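Print this page | E-mail this page
Reading time: 2 minutes

Skondow Working Group on Teaching by Demonstration
Minutes of the meeting of 2/15/21

1. Minutes of the last meeting
Accepted with one correction. In item 4, "remote control" should be read as "hand-held gripper". The remote control sessions belong to the Rocha site and they are reported there.

2. State of the recordings
The total for the folding task stands now at 2,483 accepted demonstrations. In the last period 53 were refused at the check. The main cause was fast movement of the hand between two grasps, so that the cloth is smeared in the video and the position of the gripper can not be calculated well. It was agreed to ask all demonstrators to approach the garment more slowly, also when they are only moving over the bed and do not yet grasp anything.

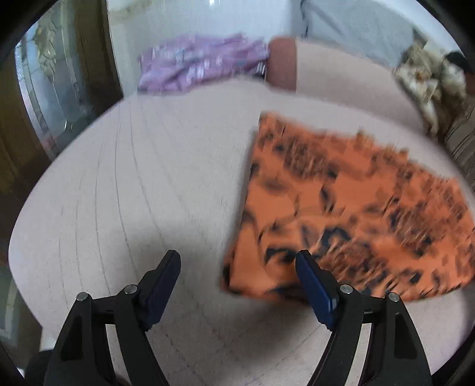

The question was raised if the approach movement should be cut from the demonstrations. The training side prefers to keep it. The robot must also learn how to come to the cloth, and a demonstration which begins with the fingers already closed is of small use. Decision: the approach stays, and recording starts with the jaws open.

3. Garments
Until now most of the demonstrations were made with plain towels and T-shirts. The meeting was in favor of more clothes with strong prints, collars and long sleeves. One member remarked that thin decorated parts near the neck should not be pulled by the fingers. After discussion it was decided to grasp at the hem or at the sleeve, and to leave the neckline alone.

The garment should be spread with the front side up before the folding begins, with the hem toward the demonstrator. Small folds in the sleeves are permitted. Other things lying on the bed may remain, as long as they do not cover the garment. 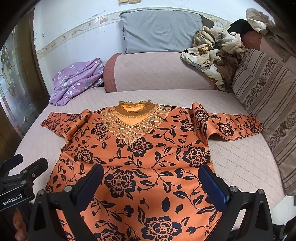
It was not agreed how many folds are correct for a blouse. Two proposals were made: sleeves first and then the body in half, or the body in half with the sleeves inside. Both will be recorded and marked separately. The labels must be written in the Drotis sheet on the same day, not later from memory.

4. Hand-held or remote
Rocha informed by letter that their operators need much more time for one blouse by remote control than with the gripper in the hand. They wish to continue anyway, for the reason that the remote arm has the same reach as the final robot. The meeting took note. A comparison will be presented in September.

5. Other matters
The spare finger pads are not yet delivered. The storage boxes marked Skisport are still in the corridor and should be removed before the next session.

Next meeting: the date will be sent by e-mail.

Contact | Copyright Skondow Working Group | Back to top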